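From the Elwood storeroom, 12 Sep 2021

Quick one this month, sorry, flat out. The laundry and cleaning shelf got its sort-out at last. Orange bottles everywhere, as per usual.

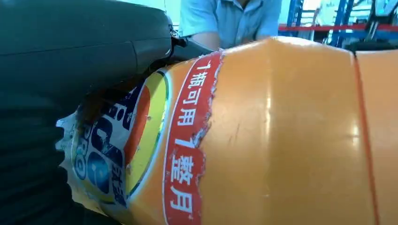
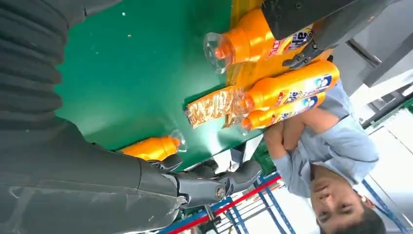
Rules for the shelf, same as July but please read them this time. Torn label but you can still tell what's in it = keep. No idea what's in it = goes to Seema Rana, don't sniff it, don't tip it down the sink. Caps on tight. Half empties to the front so they get used up first. No topping up one bottle from anohter, ever.

Rubbish and wrappers in the bin by the door, not back in the tub thanks.

Still need 2 lidded tubs and a roll of decent sticky labels, the Duvlow ones peel. Shakuntala Pal has nearly 100 spare pegs if anyones short. Next restock list is up on the fridge, add to it before Thursday arvo.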